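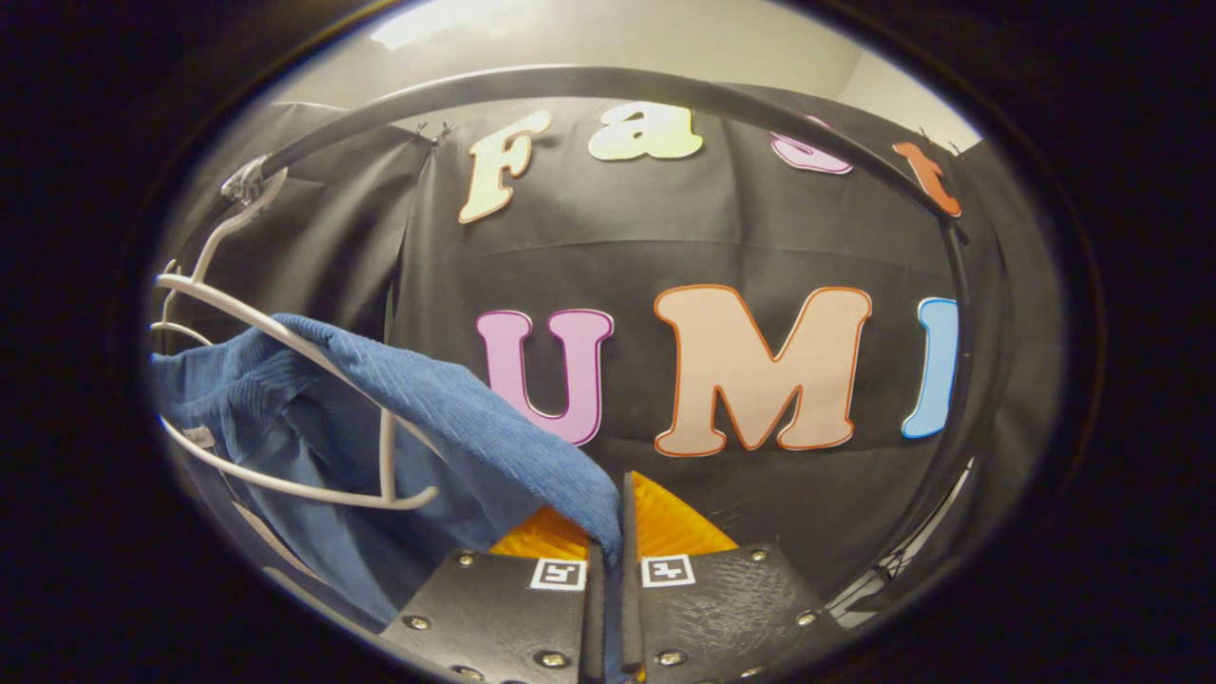 Pleltetti Round Laundry Basket: Small, Pink and Very Good

Home | Reviews | Laundry | Closets | Search

I have bought a lot of laundry baskets over the years and this is the first one I've wanted to write about! It's the round one from Pleltetti, in pink, and it cost me 38 dollars at Nirkuda. I put it under the clothes rack in September and it has stayed there ever since, because that's where the clothes come off the hangers anyway (I used to have a big hamper across the room and just dropped things on the floor next to it).

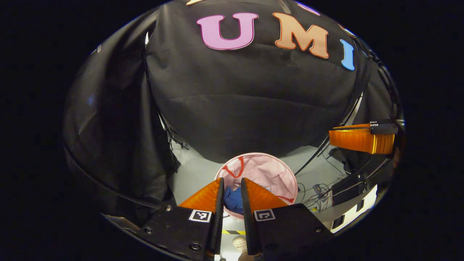 Size was my main worry. I do small loads and sort by color, so I wanted something I could fill and empty in one go, without digging. One blue piece in the bottom, like the one in there, leaves plenty of room on top, and the wide opening means I can see what's in it from where I'm standing. Five shirts is a comfortable load for me. Two bath towels is pushing it.

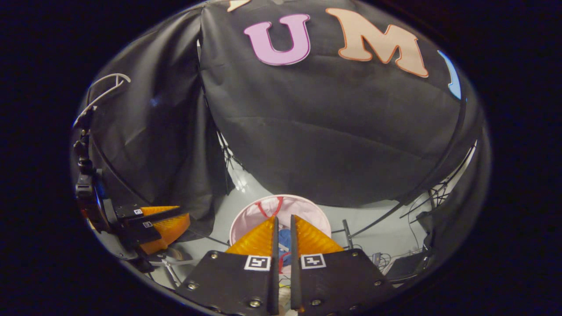

It's also so light that I carry it down the hall with two fingers, and when company comes it goes on the closet shelf next to the iron. I've washed it by hand once and the color held up fine. My one complaint is that it slides a little on a bare floor when I toss something in from too far away, so I throw more gently now, or walk over like a grown-up.

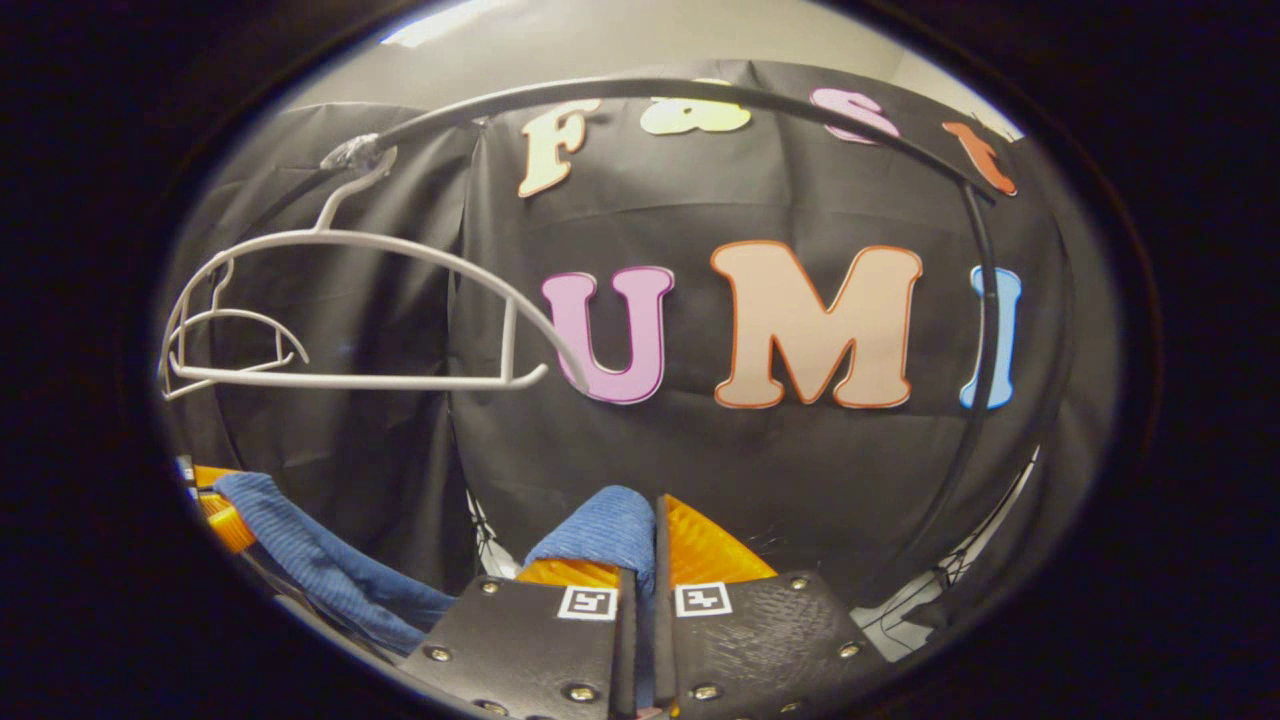 White hanger on the black rod, with the backdrop behind it.

If you wash for a whole family, get something bigger. For a rack corner or a kid's room I'd buy it again tomorrow, and I'm already eyeing a second one for socks.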